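Getcombe launches the Drawer Hour, a free tidying session for small offices

Stillthorpe, June 23, 2025

Hello from all of us at Getcombe! I'm Wakana Shibata, I run the workplace side of things, and I'm very pleased to say that our new Drawer Hour is open for bookings. It's a free visit for small offices in Stillthorpe and Havuvdale, and it does one job only: we sit down with you and sort out the drawers under your desk.

I know how that sounds. A press release about a drawer! But I've been going into other people's offices for nine years now, and the stationery drawer is where I always end up (usually while somebody is hunting for a pair of scissors that cut). People buy more tape when they can't find the tape, and more sticky notes when the old ones have slid to the back, and then the drawer won't shut.

The first thing we do is get everything up on top of the cabinet where you can see it, in families: tape with tape, batteries with batteries, scissors in a heap of their own.

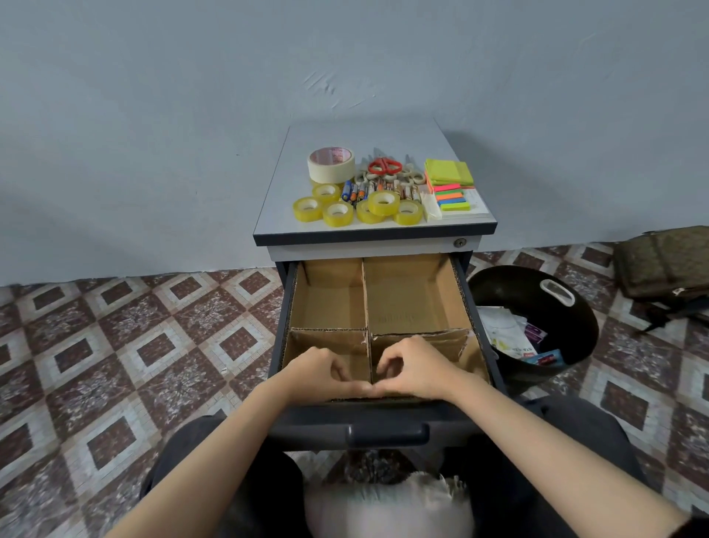
I like this part best, I must say. It's when people start laughing, or go a bit quiet, and then someone remembers there's another box in the cupboard. We don't throw anything out at this stage. We chat about what gets used every day and what could happily live somewhere else, and I put the kettle on if you'll let me.

After that come the dividers. We make ours from plain corrugated cardboard, cut to fit your drawer on the day, and they stay with you when we go. You can buy very smart plastic trays, of course, and if you've got some already we'll use them, but cardboard costs next to nothing and you can trim it with the scissors you've just found. When your needs change, pull it out and make another.

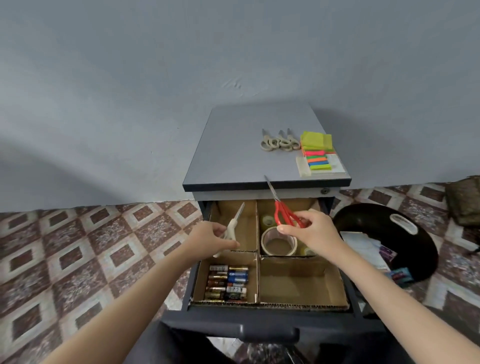 Scissors and rolls of clear tape in a drawer with handmade cardboard dividers.

My colleague Ho looks after the bookings and has kindly written down what we'd like you to have ready. It's a short list.

What to have ready

1. Pick one cabinet. We know you have more. One is plenty for a first go, and an ordinary pedestal on wheels suits us very well.

2. Find the key, if the drawers are locked. Please do this the day before!

3. Leave the mess exactly as it is. Scraps of coloured paper, odd batteries, half-used pads of sticky notes, we want to meet all of it. And have a waste bin close by.
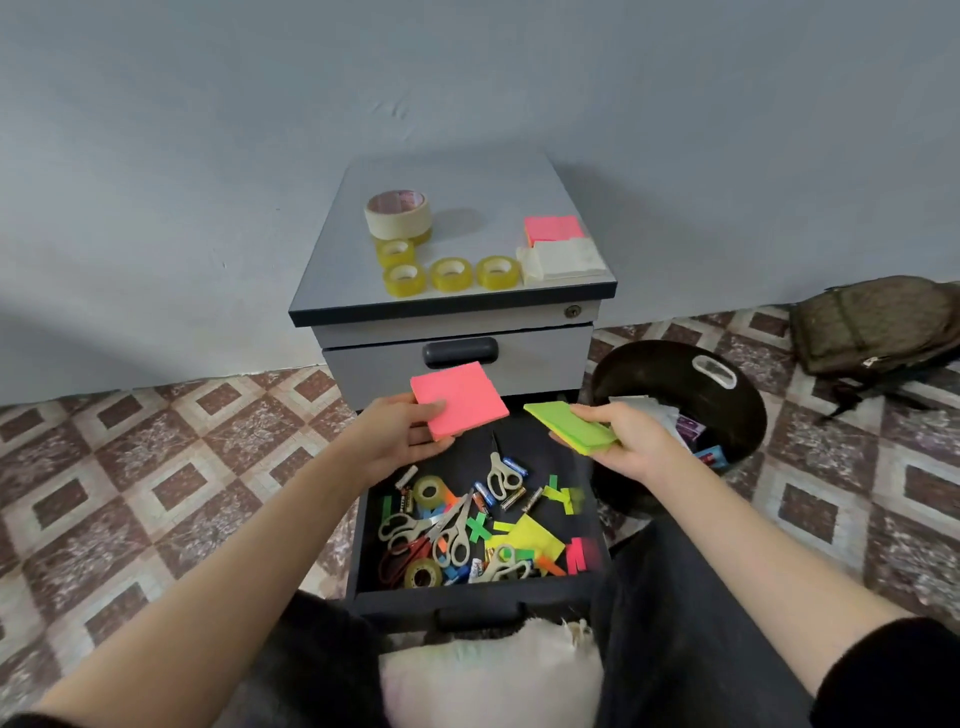

4. Bring the people who use the drawer. Up to five can join in comfortably, and they should be the ones who'll be reaching into it the next morning.

5. Keep any batteries you think are flat in a separate bag and we'll take them to the recycling point for you.

Dates and booking

We have 10 visits to give away over the summer, and they'll go in the order people ask. The second round starts in September, when we hope to add filing trays and that awful shelf above the printer. Offices with up to three rooms can apply, and so can clubs, surgeries and school offices.

To book, ring the Getcombe front desk and ask for Ho, or pop in and see us in Stillthorpe. Editors who'd like to come along to a session are very welcome too, just ask for me by name. Bring your own worst drawer if it'll fit in the car.

Ends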